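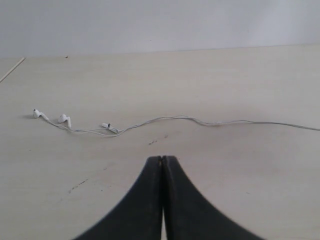 Wired earphones seen from the wrist camera, gripper closed.

Imard two-finger teaching set, with Collet hand controller

Search products Enter keyword or part no. Go

Sold by Dikley. Supplied as one follower arm with gripper and wrist camera, one Collet hand controller, power supplies, table clamps and leads. Computer not included.

We've sold teaching sets for long enough to be wary of the words that get printed on the boxes. The maker's leaflet for this one says you can "teach any task in an afternoon". We don't think you can. You can record a task in an afternoon, if it's a short one and you have already had some practice, and whether the arm then does it by itself is a separate matter that depends on your recordings, your software and a fair bit of luck. We stock the Imard because the arm is decent for the money and the controller is better than most. Please read the rest before ordering.

What it does

You hold the Collet, move it, and the arm on the table copies you. Squeeze the trigger and the fingers close. Joint positions and the wrist camera picture are saved together, so each run gives you a recording of what the arm saw and what you made it do. There is also a hand-guiding mode, where you switch the motors to slack and push the arm about directly. The leaflet makes a lot of this mode. We find it useful for setting a start position and not much else, as your own hands end up in the camera picture and the grip is hard to work while you're holding the wrist.

If you're coming from a gamepad or keyboard, the Collet will feel like a big step up. If you're expecting it to feel like your own hand, it won't. Nothing is fed back to you. You can't feel the table or the thing you're picking up, and new users press too hard.

Gripper

Two black fingers, broad at the base and curving in to narrow, rounded tips. They meet along the inner faces and are easily swapped. They're good on blocks, pots, lids and anything else with two sides to get hold of. On thin things, such as earphone leads, we would keep expectations low. A thin lead lying flat gives the tips very little to close on, and a few millimetres of error in height 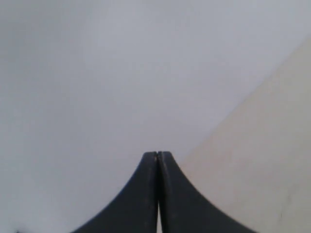 means either missing it or pushing into the table. Some users get good at this. Most take a lot of attempts, and the poor attempts need throwing away if you don't want the arm to learn them. Iltalden, the recording program that comes with the set, has a delete button for exactly this and we'd urge you to use it without mercy.

Wrist camera

It sits on the side of the gripper and looks along the fingers, so the tips are nearly always in view, low in the picture. That suits close work. It's less use for knowing where you are: point the wrist the wrong way and you may get wall and not a lot more. Anyone serious about recording should add a second camera on a stand, looking at the arm from the side. We don't include one and the leaflet doesn't mention it, which we think is poor. The picture is soft at the edges and we wouldn't rely on it for reading small print. 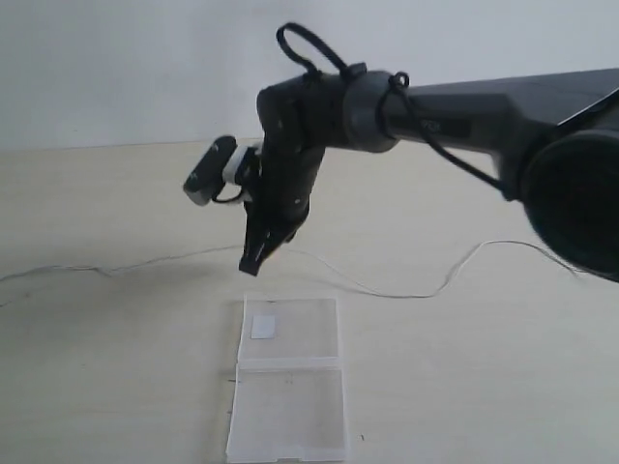 Arm above the table, with a clear plastic box lying open and a thin wire behind it.

Cabling

The leads run outside the arm and are held by ties and clips. It works and it's cheap to repair, but loops of cable stand up from the wrist and they'll snag on shelves and lamps. Leave clear space above. Check the ties after every 100 runs or so and carry spares. If a lead pulls tight when the wrist turns, stop and re-route it. We don't treat a pulled lead as a fault under the return terms.

How many recordings?

We get asked this more than anything, and we distrust anyone who answers with one number. The maker says 30. In our view 30 will get you something that works on the same table, in the same light, with the object put back in the same place, and will fall over once you move any of them. For a task with a soft or tangled object, plan for 1,000 and be pleased if you need fewer. The quality of the runs matters a great deal too. Keep the pace steady, don't stop halfway to think, and vary where things start.

Iltalden will hold up to 2,000 runs in a single project. After that it wants a new one, and merging projects is clumsy.

Table and lighting

Plain pale tables and even light make tidy recordings. They also make white cables and clear plastic harder to pick out, for you and for whatever you train later. If your real job has a cluttered bench, record on a cluttered bench. We've seen too many neat demonstrations that never left the neat table. 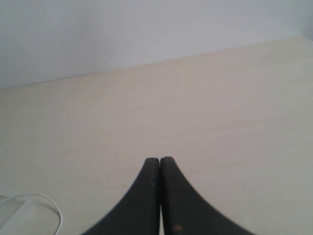
Wrist view along the closed fingers, with a white cable in the bottom left corner.

Who should buy it

Colleges, small workshops and people who already know what they want to try. It isn't a production machine and shouldn't be left running unattended, whatever the leaflet hints at. If you need proper force sensing, spend more elsewhere.

Returns

Unused sets within 30 days. Fingers and table clamps are sold separately and can't be returned once fitted. The September firmware fixes the trigger lag on the Collet, and sets sent out before then should be updated before first use.

Spare finger pair: in stock
Spare Collet trigger: to order
Cable tie and clip pack: in stock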